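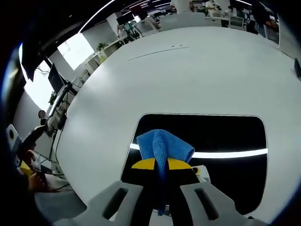
4. Cloths, folding and the order of wiping

4.1 What we wanted to know

Section 3 dealt with the rooms. The present section is about the cloths. When people clear and wipe a shared worktable at the end of a session, how do they hold the cloth, how often do they turn it, and where do they leave it afterwards? The cleaning literature has plenty on fibres and detergents and rather little on hands. Most written instructions say to fold the cloth into quarters and work through the faces one after the other. We suspected few people do this outside of hospitals and hotels, where it is taught. We also wanted to know what happens at edges and openings, as both rooms have tables with features that get in the way of a straight wipe.

Smaller questions came up as we went. Corners of the cloth, mainly. See 4.5.

4.2 Materials

Cloths were blue microfibre, one type throughout, bought in a single batch and washed once before first use. No softener. The fabric has a fine weave with a slightly fuzzy face (Figure 1), and we didn't treat the two sides as different, although one participant insisted they were. We chose blue early on and stuck with it. Against a white table it is easy to find again and easy to follow when going back over notes, and the folded parts look a good deal darker than the parts catching the light, so a bunched cloth and a flat one are quickly told apart.

Figure 1. Blue microfibre cloth, bunched to a peak, narrow tail hanging. White table and dark opening behind.

Two rooms were used, called Gastine and Mirine after the signs on the doors. The Gastine tables are plain tops with a square edge. Those in Mirine are harder work: white surfaces, and one of them with a large opening with rounded corners. The opening has a thin pale border, and this border matters more than we expected. Crumbs, filings, bits of tape backing, all end up along it. Participants called it "the hole", "the tray" and (one person, every time) "the pond". We use "opening".

No spray in the first round. Water only in the second, from a bowl, the cloth wrung out by hand. Wringing was not standardised and perhaps should have been.

4.3 Procedure

Sessions ran at the end of the working day, after the tables had been in normal use. We did not lay down any test soil. This was argued over at length; an artificial soil gives cleaner numbers, but people wipe differently when they know someone has sprinkled something for them. So, ordinary mess only. Cups, offcuts, dust, pencil marks, the odd ring of coffee.

Each participant was handed a cloth in a loose bunch, never folded, and told to leave the table "as you'd like to find it". No further instruction, no time limit. Each did 3 tables in a sitting, with a fresh cloth for each, and sittings were at least a week apart. The observer stood near the door and wrote on a paper sheet. Observing was split between the two authors and Arūnas Rozīte, who also drew up the sheet. Trinidad Bustamante did the recoding described in 4.4.

The sheet had columns for hold, turn, direction, edge, opening, and parking place. "Parking place" means where the cloth is put down, during the wipe or after it. The term is from Robles's internal cleaning manual, lent to us for the duration, and we have kept it as it is short.

A stroke was taken as one continuous contact in one general direction. A curve was one stroke. A there-and-back was two. Scrubbing on a single spot was written down as a scrub and left out of the stroke total, however long it went on.

4.4 Coding and agreement

In total 1,770 strokes were entered. Bustamante recoded a tenth of the sheets from the observers' running notes without seeing the original entries. Agreement was good for direction and parking place, fair for turn, poor for hold. The trouble with hold is that it changes all the time. A cloth starts flat under the palm, bunches after a few passes, gets pushed back out with the fingertips, bunches again. Two coders looking at the same note would pick different moments. We merged the original hold categories and ended up with 4: flat, folded, bunched, and draped. Draped covers a cloth hung over something or over the fingers with an end trailing, and was nearly always a pause between tables or between jobs. Almost no strokes were made from it, but it comes up so often between strokes that leaving it out would have given a false idea of how the cloth spends its time.

After merging, agreement on hold was acceptable. Not more than that.

4.5 Results

Hold. Bunched was by far the commonest. Folding was rare, and quarter folding as shown in instructions rarer still, seen in two participants only, both of whom had worked in catering. Those two folded at once, before touching the table, and refolded without looking. The rest took the cloth in whatever shape it was given. Some shook it out first. A shaken-out cloth went flat to the table and stayed flat for about 10 strokes before it had crept into a bunch under the hand.

Turning. People turn the cloth when they see something on it, hardly ever by count or by area. On a blue cloth pale dust shows up and dark dust doesn't, so tables with dark dust got fewer turns. Coffee did not show at all once the cloth was damp. We'd expected turning to go up in the wet round. It went down. Several participants said a wet cloth "felt clean".

Direction. On the plain Gastine tops, mostly side to side, nearest strip first, then reaching. The far strip was often done in a single long sweep with the arm at full stretch, and often missed at the far corners. A few walked round to the other side. Walking round was more common on the Saturday session, when the room was quiet and the chairs had been pushed back already – we don't want to make much of this.

Edges. Top edge yes, side of the edge almost never. Where there was a seam in the surface participants tended to treat it as the end of a zone, stopping there, lifting the cloth and starting again beyond. The result is a thin line of debris on the near side of the seam. It was there after most sittings and participants who had it pointed out afterwards were suprised, then annoyed.

The opening. Three approaches. Some went round it, following the pale border with a finger inside the cloth; slow, and it left the border clean. Some swept straight across, which dropped whatever was being pushed into the opening. A third group stopped short of it on each side and never touched the border. Asked about it, people in the third group tended to say that the opening was not part of the table. The interior is dark and nothing much shows in it, so crossing it with the cloth had no visible penalty, and we think this explains the second approach as well. We have no direct evidence.

Corners of the cloth. Not a category on the sheet but noted in the margins again and again. Given a narrow place people pull out a corner, twist it or wrap it round a fingertip, and poke. The corner is then the dirtiest part of the cloth. It was nearly always tucked back into the bunch and so went over the open table a moment later.

Parking. During the wipe the cloth was put down when something had to be moved with both hands: a monitor stand, a box, a tangle of leads. It went on the part of the table already wiped. Every time, more or less. At the end it was left on the table, hung over the nearest thing that would take it, or carried to the sink. Hung cloths were hung by the middle, giving a peak and one or two tails, and never opened out. Cloths left this way were still damp in the fold the next morning where we checked. We did not check all of them.

4.6 Remarks and limits

Small group, two rooms, one kind of cloth. The rooms are tidier than most we have worked in, as far as the middle of the tables goes; the ends and sides collect things, and participants worked round the clutter and didn't go under it. A table with a busy side gets wiped as a smaller table. Area wiped was not measured in this round. It will be in the next, using the chalk grid from the Fukier trial (Section 5).

Observers were in the room and known to the participants. Some tidying was surely done for our benefit. Two sheets from November were lost and one was filled in from memory the same evening – kept in, marked, and excluded from the stroke total.

On practical advice we are cautious. Handing out cloths already folded is cheap and worth a trial, and a rail or hook wide enough for an open cloth would deal with the damp fold. Cloths in two colours, light for dark dust and the other way round, were suggested by a participant. We liked the idea, but it adds a choice at exactly the point in the day when people want to go home. For the opening in the Mirine table the only thing that made a differnce was asking people to do the border first, before anything else on the table. Tried in one sitting only, at the end, with no proper comparison. Sheets for that sitting are kept with the others but are not included in 4.5.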